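Unit 5: Bulk storage and the flow of solids
Handout to accompany the second lecture

5.1 Why solids are not liquids

A liquid at rest presses on the walls of its container in proportion to depth. A granular solid does so only near the top. Further down, friction between the material and the walls carries part of the weight, and the pressure on the floor approaches a limit which no longer depends on how high the container is filled. The limit is set by the width of the container, the bulk density of the material and the wall friction.

For a vertical cylinder of diameter D the limiting vertical pressure is

p = (rho g D) / (4 mu K)

where rho is the bulk density, g the acceleration due to gravity, mu the coefficient of wall friction and K the ratio of horizontal to vertical pressure. Students often take K as 1, the value for a liquid. For most dry grains it lies well below that. Values should be taken from shear tests on the material concerned and not carried over from one product to another.

5.2 Flow patterns

Two patterns of discharge are distinguished. In mass flow all the material moves whenever the outlet is open. In funnel flow a central channel empties first and the material beside the walls stays where it is until the level falls. Mass flow requires steep, smooth walls. Funnel flow is accepted where the material does not spoil or cake and where some segregation by size can be tolerated.

The Birkine silo, treated in the first lecture, was designed for mass flow and operated in funnel flow. Its walls had been lined after construction with a rougher plate, and the hopper angle was left unchanged. Old stock remained against the walls through repeated fillings. 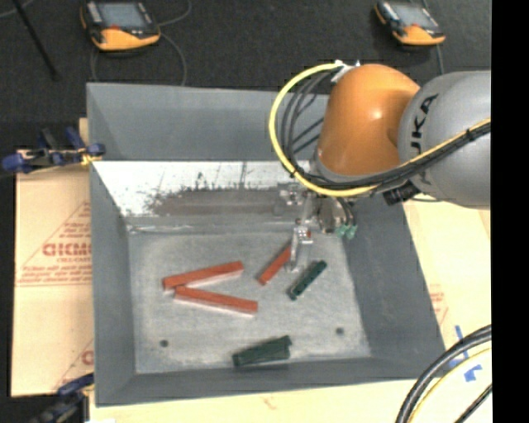
5.3 Arching and ratholes

A cohesive material may form a stable arch over the outlet. The outlet must therefore be wide enough for the weight of the arch to exceed the strength of the material at the exposed surface. For a circular outlet the minimum diameter is

B = H f / (rho g)

with f the unconfined strength and H a factor slightly above 2 for steep conical hoppers. The strength f rises with storage time and, in many materials, with moisture. A hopper which discharges freely on Saturday morning may be blocked after a few days' rest with no change in the product.

Coarse, free-flowing materials arch by a different mechanism. Large pieces wedge against each other mechanically, and the strength of the powder does not enter. The outlet is then sized as a multiple of the largest piece. Long or flat pieces interlock more readily than round ones and need a more generous allowance.

A rathole is an empty vertical channel above the outlet, with the remaining material standing unsupported around it. It occurs only in funnel flow. Collapse of a rathole puts a sudden load on the hopper and must be included in the structural check.

5.4 Exercises

(a) The Naltbridge store is a vertical cylinder 2 m in diameter, filled to 14 m. Taking mu = 0.4 and K = 0.5, find the ratio of the limiting pressure to the liquid pressure at the same depth.

(b) Show that the result in (a) changes if the diameter is doubled, and state the assumption on which the formula rests.

(c) Read Kolev, chapter on time consolidation, and explain why the Rusau tests were repeated on stored samples.

Written answers to (a) and (b) are due before the October tutorial.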